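Coffee at half past six: a talk with the woman who runs the Nastside kitchen

The kitchen at Nastside opens before the rest of the building. When I arrive in May, a little after six in the morning, the lights are already on and the woman who takes care of the hot drinks is cutting brown paper from a roll. She has done this work for 4 years. Before that she was in the warehouse of Vomodport, where, she tells me, the coffee was so bad that people carried their own from home.

"I did not apply for a kitchen job," she says. "I applied for an office job and in the second week I complained about the cups. Then they told me, please, do it better."

The first thing she changed was the table. Before, there was a plastic cloth on it, and it was sticky all day. She took the cloth away and began to cover the table with plain brown paper. A roll of 50 metres comes from Danzer, and when the paper has stains she throws it out and puts down a new sheet.

"People laugh about my paper, but milk goes everywhere," she says. "With a cloth you must wash and dry and iron. I don't iron for an office."

The second thing was the mugs. They used to live in a cupboard, one inside another, and the handles broke. Now she likes to have them on a rack, upside down, so that no dust comes in. She bought her first rack from her own money and was paid back only in the next season. I ask if she is still angry about this. "No. A little," she answers. 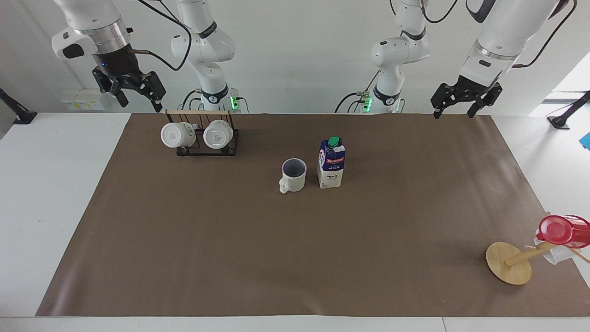

Mugs on the rack with the wooden crossbar, one more mug and a carton of milk on the brown paper.

She is strict about white mugs. A small band of colour on the inside she accepts, because in her opinion coffee looks nice against it, but the outside must be white. The reason is practical: if one breaks, the new one fits with the others. Nastside ordered 195 of them from Bemix, and she keeps the reserve in boxes under the stairs.

And the milk? It stays in its carton. For a time she poured it into a glass jug, and guests liked the jug very much, but they could not see the date and they asked her every morning if it was fresh. "The carton has a cap, it closes, it goes back in the fridge," she says. "The jug is at my home now, with flowers."

We speak also about the people who drink here. She knows who takes tea and who takes only hot water, and she knows who leaves the mug in the sink. For these last persons she once wrote a note, then she took it down again after one day – it was not friendly enough, she thought.

I ask her what she would still like to change. She thinks for a while and looks at the sink. "A deeper one," she says. "And a window that opens on this side."

Then somebody comes in and asks for tea, and she goes to fill the kettle.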